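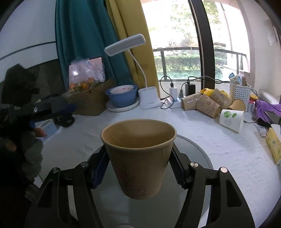 Daranee Panyasiri writes to ask whether I have ever considered reading the sad parts of a book to children, instead of skipping them. She was in the back row at the Disberg library on Saturday and she noticed. I thought I had been smooth.

The book was The Goose at Eltura Pond, which has a chapter where the old goose doesn't come back. I have been the Saturday reader since February, and I had looked at that chapter beforehand in my kitchen and decided that the under-eights of Disberg could do without it. So I turned four pages at once, said "and then it was spring" in a bright voice, and carried on.

A boy in a dinosaur sweatshirt wanted to know where the old goose was. I said she was resting. He asked where. I said in the reeds. He asked if he could see the picture of the reeds, and there isn't a picture of the reeds, so I said we'd come back to it – a phrase I picked up from 26 years of meetings and had hoped to leave in them.

We did not come back to it. We did the duck song twice.

Daranee says her own kids had the book at bedtime for most of a winter and the missing-goose chapter was the one they asked for. They liked to be told it was coming. One of them used to put his hand flat on the page so she couldn't turn it too soon. I read her email twice and then I got the book out again and read the chapter properly, out loud, to the dog. It takes three minutes. The sentences are short and very good, and the young goose is allowed to be cross about the whole thing. I got through it with only one pause to look out the window.

So I owe the dinosaur sweatshirt an answer. I asked Firketti at the desk whether it was allowed, reading the same book two weeks running, and she looked at me as if I'd asked whether chairs were allowed. Her records say the picture-book shelf has 637 titles on it. She also mentioned that the most borrowed one last year was about a dead mole.

I've moved the duck song to the end. I've also been practicing the voice for the young goose, who had been sounding a lot like my brother-in-law. If any parents would rather their child not hear the chapter, it falls right after the snow, and there's a puzzle table by the window. Daranee has offered to sit near the front this time. I believe she means to watch my thumb.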